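Search this site
Type and hit enter

Coolant smell, part two (May 2026)

So the smell is back. Sweet, sort of like pancake syrup, only with the heater on and only after the car's been sitting overnight.

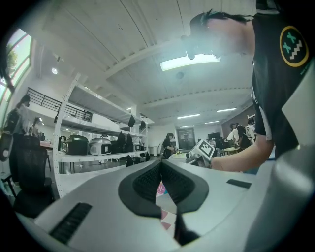 Quick recap if you missed the April post. Car started losing coolant over the winter. Not a lot. Just enough that the low light would flicker on left turns. I swapped the cap, topped it up, told everyone it was fixed. It was not fixed.

What I've done since then:

Pressure test, rented kit from Hulow on the corner. Pumped it up to 15 psi and went in for lunch. Came back and it had dropped 2. Did it again, same thing. Nothing dripping on the cardboard, nothing on the block that I could see with a flashlight.

Pulled the passenger side carpet. Damp. Not soaked, just that greasy kind of damp that doesn't dry. So yeah, heater core, or the hose clamps where it goes thru the firewall. Really really hoping clamps.

Phoned two places. Kopecký wants the whole dash out, says it's a day and a half of labor and wouldn't give me a number until they see it. Nurley said they could maybe get at it from below the glove box but they're booked up. Neither one sounded thrilled.

Part itself is $139 from Emuvau, or $34 for the no-name one. I know. I know. I've read all the threads about the cheap cores. If the dash has to come out I am not putting a thirty four dollar anything back there and doing this again next year. But if it's clamps I don't need either of them, so nothing's ordered yet.

Counted the screws in the dash diagram last night, 31, and that's not the clips. The clips are what worry me. Last time I had trim off this car I broke the ones by the door sill and it still buzzes on the highway.

We use cookies to make this site work better. Accept / Manage choices

Plan for now. Drain it, get the hoses off at the firewall, look at the clamps, put new ones on whatever they look like. Loop the two hoses together so I can drive it with no heat and see if the level holds. It's warm enough out, I can live without a heater till fall. Defrost on a wet morning is gonna be annoying tho.

If it holds with the loop in then its the core and I'll call Nurley back and get on the list. If it keeps dropping then I've been looking in the wrong place and I get to pull the water pump cover, which I've been putting off.

Got a drain pan, got the coolant, still need a short length of 5/8 hose and a barb to join it. Store closes at six so I'm heading out now. Will post the numbers once I've put a week of driving on it.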